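Section 6: Before You Buy -- Planning the Room, the Spares and the Budget

I wrote this section after our first order for the Zurnunby tidying unit, and I wish I'd had it in front of me before I signed. Read it all the way through once, then come back and do the steps. If you already own a unit and just want to get it moving, skip to Section 7.

What you need: the Inditz quote form, a tape measure, a pencil, and one quiet morning (Monday worked for me, the phone hardly rings).

1. Write down the jobs you want done, in plain words. "Put the cushions back on the sofa" is a good entry. "Help around the lounge" is not, and the sales desk can't price it.

2. Next to each job, write what the hand will touch. Leather, cloth, glass, whatever it is. You'll need this list for steps 3 and 5.
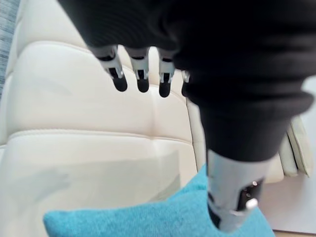
3. Choose your hand covers. The quote form lists them under "consumables," way down on the last page, and I missed them completely the first time! Order at least one spare per hand so you can wash one and wear one. We went with the black fabric sleeve, which covers the back of the hand and gathers in at the wrist, and it leaves the fingers free with their rubber tips showing. If you have pale leather like ours, put spare fingertips on the same order while you're at it.

NOTE: Covers are sold singly. Two hands, two covers, plus spares. Check the quantity box twice.

4. Measure the floor. Do it with the furniture where it normally lives, lamps and side tables included, and measure the tightest spot. A big empty room on paper can turn into a narrow lane once the sofa is in. Send Inditz the narrow number.

CAUTION: Mark every loose cable on your sketch, lamp cords especially. Budget for cord covers or plan to reroute. I left this off our plan and had to go back and do it later, with everybody waiting on me.

5. Decide what stays in the room and what moves out. Anything breakable near the work area either gets a new home or goes on your insurance list. I'd go with the new home -- it's free.

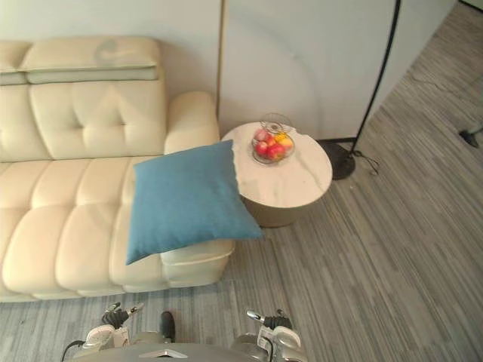

Do the same for anything with a price tag you'd hate to pay twice. My rule is simple: if I'd be upset to lose it, it spends the set-up week in another room.

6. Fill in the money page. Ours looked like this, not counting the unit itself:

Site visit and floor check: $1,175
Covers, fingertips and cord covers: $100

Your numbers will be different, so get your own quote. I also got a price from Dudás for the site visit, and it came in at $1,271. I went with the lower one, but the Dudás quote included a return trip, so compare what's in the box as well as the total.

NOTE: Ask for the site visit as its own line. Ours was bundled in at first, and I couldn't tell what I was paying for.

7. Budget for practice items. You want cheap things the unit can pick up and set down all day long without you wincing, and throw pillows are great for this (the Zemstead outlet store sells plain ones, and I bought more than I'll admit to).
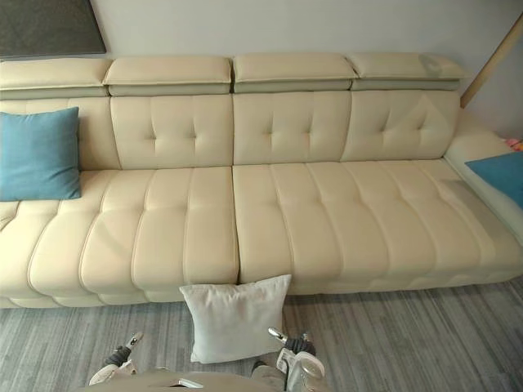
8. Plan your practice area before you fix a delivery date. It needs decent light and enough open floor in front of the furniture for the unit to work, and it should be a spot you can give up for a while. Pick practice pillows that stand out from what's behind them, too, mostly so you can follow what's going on from across the room. Our teal ones are easy to spot against the cream sofa, and the white one shows up nicely on the gray striped carpet. Buy washable covers for any that will spend time on the floor.

CAUTION: Don't use your good cushions for the first sessions. Add the cheap ones to the budget and keep the good ones in a closet.

9. Add it all up, then leave it overnight. I found two things I'd forgotten the next morning, both small, both on the consumables page again.

10. Send the form, the sketch and your job list together in one email. If you send them separately they get separate ticket numbers -- ask me how I know. When the confirmation comes back, check the cover quantity one more time before you pay the deposit.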